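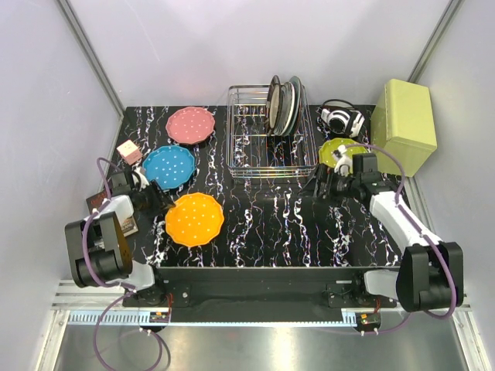

Help › Kitchen › Dish racks and drying

Racks, plates and the washing-up: your questions

The questions below reach our inbox most often, several of them in capital letters. If yours is missing, write to us and we will add it, or at least think about it.

Which way should plates face in the rack?

All the same way. It matters less which way you choose than that everyone in the house agrees on it, and we can't help you with that part. Stand them on edge and let them lean together if you must, as the dark and cream ones are doing at the right-hand end of the rack in our picture, though they dry faster with a gap between them. One bar left free is plenty.

Can I put the scalloped plates in a wire rack?

Yes. The Plerar plates have wavy rims and raised dots, so they sit a little less neatly than a plain round plate and will sometimes turn until they find a dip they like. Let them. Forcing a scallop between two bars is how rims get chipped, and we are not replacing any more of those.

Do the raised dots trap food?

They can, if the food is porridge. Soak the plate for 2 minutes in warm water, then use a soft brush in small circles. A sponge skates over the top of the dots and gives you the feeling of having cleaned something.

I bought four colours. Do they count as a set?

Pink, blue, orange and yellow-green are sold singly and you may call them whatever you please. They were meant to be mixed. Customers with children tell us the orange one is always wanted by everybody, and suggest buying more than one of it. We have no objection to this advice.

Is the chrome rack going to rust?

Eventually, if you leave it standing in a puddle. Wipe the feet and the underside when you wipe the worktop, and dry the corners, where water likes to sit. Small brown specks are often tea and come off with a cloth. Please try the cloth before you write to us.

The rack has no tray. Where does the water go?

Onto your worktop. The Trelano tray is sold separately and slides underneath, or a folded tea towel does nearly as well and you already own one.

How much will the rack hold?

The Junura rack is good for everyday plates and bowls. It is not good for a cast iron casserole, and one customer's photographs of the result were quite moving. Put heavy pans on a towel beside it.

Should I leave plates out or put them away?

We sell dish racks, so we have some interest in your leaving them out. Still, a rack that is never emptied is a cupboard without doors. If the plates are dry, put them away and give the rack a rest. Most plates dry in the air in 45 minutes, longer in a kitchen with the kettle going.

Will a patterned worktop show watermarks?

Less than a plain black one. A dark top with white marbling hides drips very well, and it hides crumbs and small puddles too, so run a hand over it before you put down anything made of paper.

What should I do about things on the worktop that aren't kitchen things?

Dice, keys, a box that has lived in the corner since July — every worktop collects them. Our method is to clear everything that can't be eaten from or washed, wipe down, and only then decide what goes back. Very little has to. We have tried this at home and can report that the box returned the same evening.

Can I return a plate I've used?

No. You can return an unused one within 90 days, in its sleeve. Plates with gravy on them are considered used, even if it was only the once.

Do you deliver cupboards?

No, try Kassab. They do the big things.

Related questions
Caring for chrome and wire
How to stack bowls that don't stack
Trelano trays: which size fits which rack
Tea stains, and other brown marks
Returns and breakages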